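Section 4: Aligning the Dritico Star Tracker

You will need a clear view of the pole star, a level patch of ground and more patience than the box suggests. Allow 14 minutes for your first attempt. The second goes faster, mostly out of spite.

1. Open the tripod and press each foot firmly into the ground. Decking is a poor choice, as it passes every footstep on to the telescope.

2. Center the bubble in the level. Close enough will come back to visit you in step 6.

3. Mount the tracker head with the Proltis plate facing north. Tighten both side bolts by hand.

CAUTION: Do not use a wrench. The bolts are steel, the threads are aluminum, and the threads always lose.

4. Set the latitude dial to match your location. If you don't know your latitude, the handset lists 2,000 towns. Pick the nearest one. 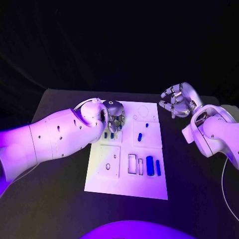 5. Switch on the handset and wait for two beeps. One beep means the battery is low. Three beeps mean the clock has reset itself to midnight in July, and you will have to enter the date and time again.

6. Look through the polar scope and move the tracker until the pole star sits on the small circle. Use the two adjusting knobs. Kicking a tripod leg also moves the star, but never in the direction you wanted.

7. Choose ALIGN, then pick any bright star from the list. The catalog holds 3,934 objects, and a good many of them are faint gray smudges. Save those for later.

8. Center the star in the eyepiece and press OK.

Note: If the motor whines and nothing moves, the clutch is loose. Turn it clockwise until it grips, then go back to step 7.

Note: Owners of the older Geerts handset will see READY? in place of OK. The question mark is a misprint - press the button anyway.

9. Leave the power on until you have finished for the night. Switching off erases the alignment, and you start again at step 5.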